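About Flostgate

Hello and welcome! We're Flostgate, a packing and storage company in Mudton, and we are very fond of a well-kept shelf. Karthik Siddiqui started the business with 6 shelving bays in a rented unit behind the Hetwood road, mostly sending out craft supplies for small makers who had run out of room at home. Today we look after stock for 335 of them, everything from felt and buttons to soap molds, and we still get excited when a new box of samples comes through the door!

Most of what we store lives in big open bins. We tried cardboard first (it sagged) and then wire baskets (small things fell straight through), and when we finally switched to plastic the whole place felt calmer. Everyone here can reach in, find what they need and move along to the next lane.
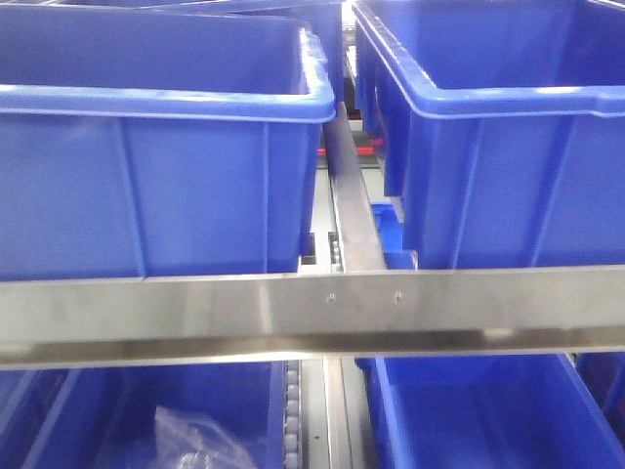 Blue bins side by side in the racking, with a metal rail between the lanes.

Each maker gets their own bin numbers, and those numbers stay put for as long as they're with us. If you call and ask how much ribbon you have left, we can walk over and look while you're on the phone. December is our big month, when we can send out 700 parcels in a day, and that's when the steady numbering really pays off.

We also love the light, squashy, awkward stuff that other warehouses sometimes turn away. Foam is a favorite! It weighs next to nothing, it takes up a surprising amount of space, and it needs a bit of care so the corners stay nice.

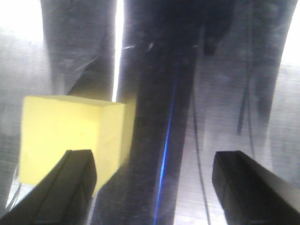
Gazi, our sister shop next door, sells offcuts and end-of-line pieces from makers who would like to clear some space. It opened on May 2, 2022, and you're welcome to come in and rummage.

New makers can start with a single bin, and there's no minimum stay. Call or stop by the front desk and we'll show you the aisles!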